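Tulteck Publishes Results of Household Chore Test for Robot Arm Controller

Kimaro software completes simple pick-and-place work in simulation; table clearing and shelf work remain unreliable

DRARNALSKA, 02/10/2024 – Tulteck, a developer of control software for single-arm robots, today published the results of a 600-trial test of Kimaro, its controller for household and light shop-floor tasks. All trials were run in simulation. The company's finding is that Kimaro is ready for limited use on fixed, repeated handling jobs and is not ready to be left alone with general housework.

The test was carried out with Sarno, which supplies the simulated rooms and objects used by Tulteck for training and for evaluation. Sarno set the starting conditions for each trial and scored the outcomes. Tulteck had no access to the test rooms while Kimaro was being trained.

Test Setup

The trials were divided evenly into three groups of 200. The first group asked the arm to pick up one named item and put it down at a marked place. The second asked it to clear a table of mixed items. The third asked it to move items between a table and a shelf or box at a different height.

Each trial ended when the task was complete, when an item fell to the floor, or when the controller reached a limit of 500 steps. An item set down in the wrong place counted as a failure even if it was undamaged. Partial scores were recorded but are left out of the headline results.

Nine room layouts were used. They differ in floor surface, wall color, furniture and lighting. Several include features that are ordinary in a home and awkward for a machine that depends on cameras, among them glass, mirrors and very dark objects. Sarno mixed sizes and materials on purpose, so a single table may hold a clear bowl, a small black cylinder, a toy animal and a basketball.

The simulated arm carries a parallel gripper with two flat fingers. Kimaro receives a view from a camera at the gripper along with joint positions, and has no floor plan of the room. The view turns with the wrist, so walls and furniture often appear at steep angles or upside down. The controller must work out for itself which surfaces are level before it plans a reach.

Simulated gripper views, fingers open and nothing held: table with mixed items; wall mirror and wooden box.

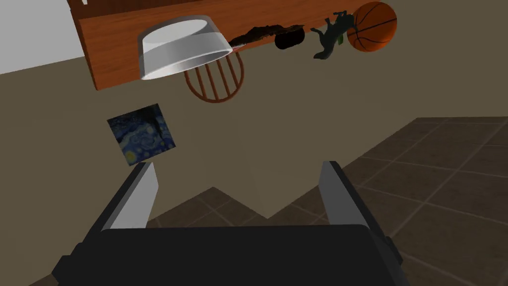
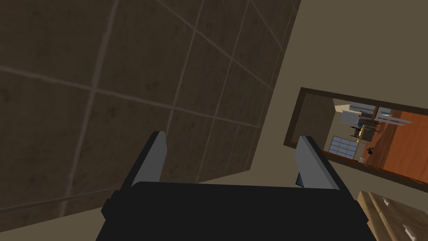 Results by Task

Single-item handling was the strongest group. Kimaro completed most of these trials, and the failures that did occur were concentrated on a small number of items. Boxes, cans and blocks gave little trouble. Items wider than the open gripper were not expected to be lifted directly, and the correct response was to report that the job could not be done. Kimaro gave that report for large balls in most cases. For wide bowls it more often tried to grasp the side wall, with mixed outcomes.

Table clearing was weaker. The controller usually removed the first item cleanly and then lost time. The main cause was contact between the fingers and a neighboring item, which shifted the layout and forced a new plan. Where one item lay partly on top of another, Kimaro sometimes treated the two as a single object and tried to lift both. Thin, irregular items lying flat against the table were the least reliable of all, and many trials of this kind ran to the step limit without a grasp.

Transfer between heights gave the lowest completion rate. Carrying the item was rarely the problem. Errors came at release, where the controller misjudged the distance to the receiving surface and let go too early. Sarno scored these as drops.

Known Limits

Tulteck lists the following conditions under which Kimaro should not be used without a person present:

Glass and other clear materials. Depth estimates at the rim of a clear object are unstable, and the controller may close the fingers short of the wall.

Mirrors in view. A reflected table or chair can be taken for a real one behind the wall. Kimaro now checks for a flat bounded surface before accepting distant furniture as a target, which lowers the error rate but does not remove it.

Dark items against dark surfaces. Small black objects are found late or missed.

Soft items. Cloth, bags and bedding were outside the scope of this test.

Water, heat and food. No trial involved cooking, washing or liquids, and the results say nothing about such work.

Simulation and Physical Use

Results from simulation do not transfer directly to a physical arm. Friction, finger wear, cable drag and camera noise are modeled in simplified form in the Sarno rooms, and the weights of the items are fixed. Tulteck expects completion rates on hardware to be lower in all three groups and has not set a figure for the difference. A physical test of the first group, using a reduced item set, is planned for June at the company's workshop in Drarnalska.

Simulation was chosen for this stage because the same starting layout can be repeated exactly, which allows two versions of the controller to be compared on the same task. Every failed trial has been kept as a replayable record. Tulteck will use the records from the table-clearing group as its main training target for the next release.

Shop-Floor Use

On the shop floor the outlook is narrower and better. Jobs such as moving rigid parts from a tray to a fixture resemble the first group of trials, with known items, steady light and few obstacles. Tulteck considers the present version suitable for supervised trials of this type. It does not recommend Kimaro for mixed bins, clear packaging or any station shared with a person inside the reach of the arm.

For homes, the company is making no product announcement. A controller that clears part of a table and then stops saves little work, and one that drops a bowl adds to it. Tulteck will review the question again after the hardware test.

Availability

The full results, including the item list, scoring rules and step counts, are available on request from Tulteck. The nine room layouts can be licensed from Sarno for evaluation purposes. Existing Kimaro license holders will receive the updated mirror check at no charge with the next scheduled release.

About Tulteck

Tulteck develops control software for single-arm robots used in handling and light assembly. The company is based in Drarnalska.

About Sarno

Sarno builds simulated interiors and object sets for the testing of robot software.

Press contact: Tulteck Press Office, Drarnalska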